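# Häufige Fragen zum Schreibtisch-Aufräumen

Seit ich hier über meinen Schreibtisch schreibe, kommen immer wieder dieselben Fragen rein. Ich hab sie mal gesammelt, Stand 1/9/21. Wenn deine fehlt, schreib mir einfach – Damian Gruber, Adresse steht im Impressum.

**Wie oft räumst du auf?**

Einmal in der Woche, 40 Minuten, mit Küchenwecker. Wenn der klingelt, höre ich auf, auch wenn noch was rumliegt (meistens liegt noch was rum). Im April hab ich es mal mit täglich acht Minuten probiert, das hat mir gar nicht gelegen.

**Wohin mit dem ganzen Kleinkram?**

In eine Schachtel ohne Deckel! Bei mir ist das ein roter Karton mit japanischer Schrift und einem grünen Kürbis vorne drauf. Da kommt alles rein, was noch keinen Platz hat: gefaltete Tücher, Tüten, mal ein Flaschendeckel. Ist er voll, wird er ausgekippt und sortiert. Teure Einsätze braucht man dafür wirklich nicht, ich hatte mal die Schubladenteiler von Hokent und hab sie nach einem Monat weiterverschenkt.
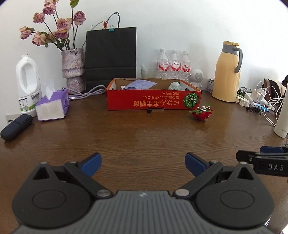

*Mein Schreibtisch mit dem roten Karton, dahinter die drei Wasserflaschen.*

**Warum stehen da gleich mehrere Wasserflaschen?**

Weil ich sonst nichts trinke, ganz einfach. Ich stelle sie nebenein­ander nach hinten, das Glas daneben, dann bleibt vorne Platz zum Arbeiten.

**Wirfst du getrocknete Rosen nie weg?**

Ungern! Die rosa Rosen in der Vase lassen die Köpfe hängen, ich mag sie trotzdem. Wichtig ist nur, dass man sie beim Staubwischen in Ruhe lässt, sonst bröselt es überall hin. Vase anheben, drunter wischen, zurückstellen. Die rote Rose ist künstlich, die hält alles aus, sogar eine Haarspange obendrauf.

**Was machst du mit Kabeln?**

Aufrollen und hinlegen. Das geflochtene in Flieder darf vorne bei der Vase bleiben, alle anderen wohnen in einer Kiste von Pekis unterm Bett. Beim letzten Zählen waren es 13, und bei den meisten weiß ich nicht mehr, wozu sie gehören.

**Papiertüten aufheben oder weg damit?**

Eine schöne darf bleiben. Meine schwarze mit den Kordelgriffen steht an der Wand, oben ist eine kleine Klammer in Petrol dran und eine getrocknete Rosenknospe. Die restlichen gehen ins Altpapier.

**Womit wischst du die Holzplatte ab?**

Leicht feuchtes Tuch, dann trocken hinterher, immer mit der Maserung. Auf glänzenden Flächen sieht man sonst jeden Streifen. Politur nehme ich zweimal im Jahr, zuletzt die von Kuster – riecht streng, also Fenster auf.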